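From: Edgardo Marquez
To: Tiltville Rice and Grains list
Date: 26 December 2021
Subject: Re: Mush at the bottom, gravel on top

Sohail Mohmand wrote:

> I followed the brown rice directions from the August thread to the letter and got the same thing I always get: mush at the bottom, gravel on top. My wife calls it the parfait. Parveen says I should soak it overnight, Welington says soaking is for people who don't own a decent pot. I have 7 people coming to eat and I would like to serve them one kind of rice. Is it the water, the rice, or me?
>
> Also, does anyone still have the chart with the water lines? My copy got wet.

Sohail,

It's the water, a little bit the rice, and I'm reserving judgment on you.

Parveen and Welington have been having this argument since before I joined the list, and I have no hope of ending it. I will say that I've eaten at both houses. Parveen's rice is better. Welington's is served earlier, and by someone in a better mood.

What I do with long grain brown: rinse it until you're bored, soak it for 2 hours, then drain it properly. People skip the draining. They tip off what they can see, leave a good half cup hiding in the grains, and then measure the cooking water on top of that as if the half cup didn't exist. There's your mush. The gravel on top comes from lifting the lid to check on the mush.

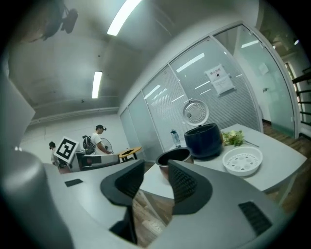
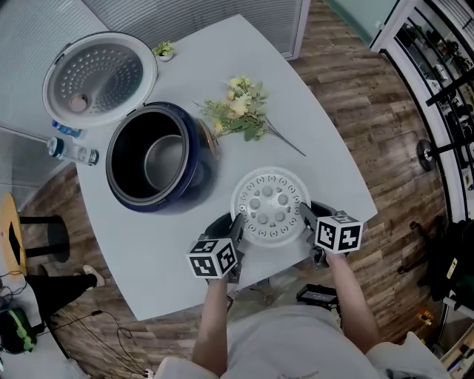 Measure by weight if you have a scale. The lines on the inside of a cooker bowl are written for white rice, by an optimist, and the little plastic cup that comes in the box isn't the same as the cup in your drawer. Mixing those two up has ruined more dinners in my house than I have. And before you blame any of it, take out the inner lid, the round one full of holes like in the second picture, and wash it. Starch dries in the holes. I put off cleaning mine for most of a year and the thing spat gray foam on the counter every time I made a large batch, and I kept cutting back the water to stop it, so of course everything on top came out raw. A soft toothbrush does the holes. Get the curved slots too while you're at it.

After it clicks off, leave it alone for ten minutes. Go argue with Welington. Then fluff from the bottom up and close it again.

On the rice itself: if you're still working through that sack from the import place, check how old it is. Old brown rice drinks more and tastes like a closet. Mr. Đồng, who ran the stall before they moved it, used to write the month on the bag for you in marker. The new people at Skirkosent give you a receipt with a survey on it.

For the chart, ask Maksym Prokopenko. He has every attachment this list has ever sent, 788 of them at last boast, and would like nothing better than to be asked. Say please or he'll send you all of them.

One last thing, for seven eaters I'd make it in two batches. A cooker filled to the top line is how you get the parfait. Keep the first batch warm in a covered bowl with a dish towel over it, and put it on the table under the stew, where your wife can't inspect the layers.

Save me some if it works. If it doesn't, I had other plans.

Edgardo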